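Buscar en el diario… Buscar

Lectura: 4 min

21 de julio de 2023

Me había prometido que esta semana ordenaba los botes de pastillas y, claro, ha llegado el viernes y todavía estaba todo por hacer. Así que esta mañana, después del café (el segundo, para qué mentir), me he puesto con ello por fin. Qué pereza da empezar y qué gusto da luego, ¿eh? Desde noviembre no le había dedicado ni un rato, y se notaba muchísimo.

La culpa de que me animara la tiene Liudmyla Kobzar, que me escribió anoche para preguntarme si me quedaba algún frasco pequeño de los de tapa clara. Le dije que sí, muy segura, y luego me quedé pensando que no tenía ni idea de dónde estaban. Total, que he dormido regular y me he levantado con la idea fija. Yo soy así, se me mete una tontería en la cabeza y hasta que no la resuelvo no paro.

El plan era sencillo: los botes que se quedan, al estante de madera, y los que tengo que revisar, abajo en la mesa. El grande verde oscuro, el de los suplementos, lo quería solo en una punta, que si no se come a los demás. Y los otros juntitos en el lado contrario, con los frasquitos por delante para poder verlos.

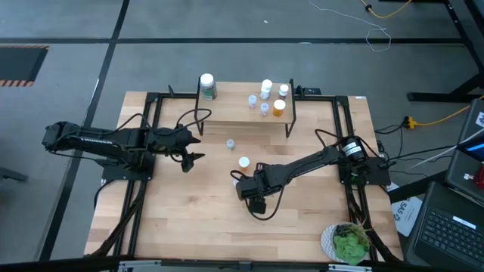 El verde, a su aire; los demás, haciendo piña.

Me gusta mucho esta mesa, por cierto. Es de listones, unos más claros y otros un poco más tostados, y cualquier cosa que pongas encima luce más. El estante con los laterales de metal negro también le va bien. Estuve a punto de comprar uno en Skonura que costaba 965 y menos mal que me eché atrás, porque con este me sobra. Lo que no me sobra es paciencia para las etiquetas, que las hay de todos los tamaños. En el catálogo de Noststead vi unas adhesivas monísimas, vienen 31 en cada hoja, y llevo toda la semana dudando si pedirlas. Seguro que las pido. Luego las pondré torcidas, como siempre, pero las pido.

Lo que más me entretiene son las cosas pequeñas y blancas. Las mires como las mires, todas se parecen, y sobre la madera clara casi se pierden de vista. Con los botes grandes voy rápido, pero con lo menudo me quedo ahí embobada, fijándome en un borde un poco transparente o en si una tapa es más azulada que otra. Una cosa de lo más tonta, ya lo sé, ¡pero me relaja! Hay quien hace sudokus.

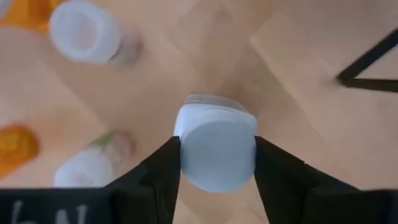
Los de color ámbar

Estos merecen apartado propio porque son mis favoritos, lo reconozco. Con las tapas blancas y ese naranja tostado me recuerdan a los tarros de caramelos que tenía mi tía en el aparador (que no nos dejaba tocar, y que por supuesto tocábamos). Hay uno alto que se me va siempre al centro, no sé por qué, y a los lados van cayendo los demás. Dentro queda poca cosa, unas cuantas pastillas amarillas y naranjas en el fondo, y con la luz se ven preciosas a través del plástico.

Los blancos translúcidos los intercalo, que si pongo todos los ámbar seguidos me canso de mirarlos. Y los transparentes pequeños acaban siempre escondidos detrás de alguno. Uno lleva etiqueta azul y apenas asoma. Lo apunto aquí para que la semana que viene no me vuelva loca buscándolo, que me conozco.
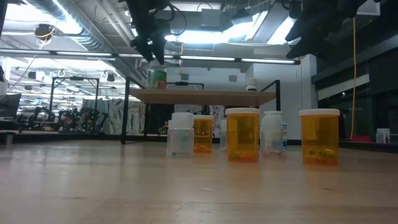 Lo que queda para mañana

Contestar a Liudmyla y preguntarle si quiere los frasquitos ya o puede esperar al martes. Repasar fechas de caducidad con las gafas buenas. Mirar si la caja de Lapointe que tengo en el armario sirve para guardar los repetidos o si es demasiado honda, que en las hondas todo se tumba y es un desastre. Y limpiar la mesa, que con las luces encima se le notan todas las rayitas.

He cenado tarde, tortilla y un tomate, viendo un capítulo de la serie esa que no me acaba de enganchar. Creo que le doy otro y, si no, la dejo.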